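Counting through the Galindo solo

I have spent most of the past month learning the middle section of Galindo, a solo Rizwan Hettiarachchi made for a much taller dancer than me. It runs to 900 counts by his own tally, and he will not have it taught from video until the counts are secure. I wanted to write down how the learning has gone while the detail is fresh, mainly for my own use when I have to pass the part on.

The score is in 5 throughout, but the movement phrases are in 8. They come back into line every forty counts, and those are the only points where the dancer can check against the music without stopping. Everything between them has to be held internally. My first mistake was to count the music and fit the steps over it. This works for the opening, where the steps are plain walks and the weight changes are obvious. It fails at the first floor passage, where a single roll takes seven counts and begins on the last beat of a bar.

Rizwan's method is to drop the music altogether and speak the movement count aloud, with the stress on 1, 4 and 7. That gives 3, 3 and 2, and nearly every phrase in the section divides the same way. Once I had the stresses in my voice the arms started to arrive on time. Before that I had been late on every second reach with the left, by half a count or so, and could not find the cause. I was breathing in on 4 and waiting for the breath to finish.

The floor passage took longest. There are three descents. The first goes through the knee, the second through the hip with the hand placed behind, and the third goes straight back from a squat with no hand at all. The third is safe if the chin is tucked and the pelvis stays close to the heels. If the pelvis drifts, the lower back lands first, and it hurts. I practised it on a folded blanket, then on one thickness of blanket, then on the boards.

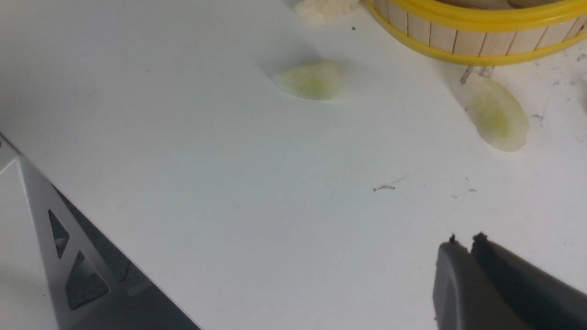 Naddale, March

Second half of these notes, written at the residency. The studio has a sprung floor with vinyl over it, taped at the seams, and it is a good deal faster than the boards at home. Turns that used to stop at the front now carry on to the corner. I have gone from bare feet to socks with the heel cut out, and that has brought most of them back under control.

We put the music on again this week. I expected to lose the 8s as soon as the cello came in, and I did, twice, at the same place: the long balance after the second descent. The balance lasts eleven counts and the cello has a very clear pulse underneath it. Rizwan suggested moving the eyes on each stress, a small shift along the back wall, left to right. It can't be seen from the seats and it keeps the count going in the body. I have marked the eye changes in the notebook in green.

He has also changed the ending. In the Starkmont version the solo finishes on the floor, facing away. Now the dancer stands up on the last forty and walks off before the music ends, without hurrying. I find it harder than what it replaced. The walk is in 8 like everything else, but it must not look counted, and at present mine looks like someone pacing out a room for carpet.

Remaining work before the Grellent run: clean the transition into the third descent, settle the spacing for a stage narrower than this studio, and do the full section three times in a row without a break, to see where the stamina goes. My guess is the second set of jumps. The calves are tight by then and I start to land with the heels off the floor, so I am adding slow heel drops on a step each morning and again after class.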